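5. Pouring the first glass

The Fetport counter dispenser is ready for use once the line has been rinsed (section 4) and the drip tray grate is in place.

1. Check that the keg coupler is locked and the gas valve is open.

2. Rinse a clean glass with cold water. Do not dry the inside.

3. Set the glass on the grate, under the spout.

4. Open the tap in one movement. A half-open tap produces foam.

5. Close the tap when the beer is 20 mm below the rim - the head will rise after closing.

Note: Discard the first 600 ml after every keg change.

CAUTION: Do not run the line cleaner with a glass on the grate. Flush for 5 minutes with fresh water before serving.
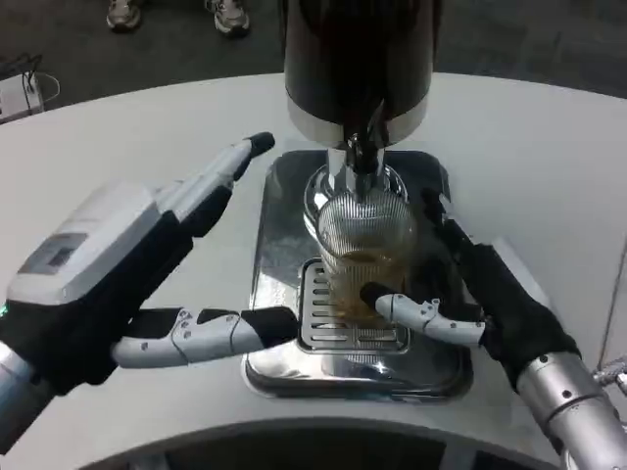

Ivone Bittencourt writes that on her counter the beer kept foaming until she left the new keg to settle overnight, and she asks for this to be added to step 1. Keg settling is covered in section 3.2. If foam persists with a settled keg, lower the gas pressure one mark at a time and repeat steps 2 to 5.

6. Emptying the drip tray

1. Close the tap and remove the glass.

2. Lift out the grate and rinse it under warm water.

3. Empty the tray, wipe it dry and refit the grate.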